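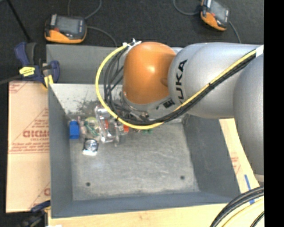

Packaging and Materials, week 2: why boxes fail
Notes to go with the Monday lecture, 8 Apr 2019

Last week I rambled on about paper fibres and ran out of time, so we're picking up at corrugated board. If you missed it, borrow notes from Hiwot Belay, hers are far better than mine.

Corrugated board is two flat sheets (the liners) with a wavy one glued between them (the fluting). Press down on the top of a box and most of the load goes into the corners and the bits of wall right next to them. The middle of each panel just bows out and does very little. Stack your boxes neatly, corner over corner, and they'll carry a surprising amount. Shift the top one sideways by a thumb's width and you've thrown a good chunk of that away!

Damp is the other big one. Board takes up water from the air, and a box that was fine in a dry shed in Mivbridge can sag badly after a few weeks in a humid one. Time matters too - a box that holds 1000 newtons for a minute on the test press won't hold 900 for a month. This is called creep and it will come up again when we get to plastics.

Some words you'll need:

Flute: one wave of the middle layer. Big flutes cushion well, small ones print nicely.
Edge crush: how hard you can push on a strip of board standing on its edge.
Burst: how hard you can push through the face before it tears.
Headspace: the gap between the contents and the lid. Too much and the lid caves in.

People mix up edge crush and burst every single year. If you're asking about stacking, you want edge crush. If you're asking about something poking through, you want burst.

Reading for next time is the Droltdale handout, up to page 78. Skip the section on wax coatings unless you're keen. Nuria Carrasco is running the lab, so bring a ruler and a box from home (cereal boxes don't count, they're solid board). Cut a piece across the flutes and a piece along them, same size, and try bending both before you come in.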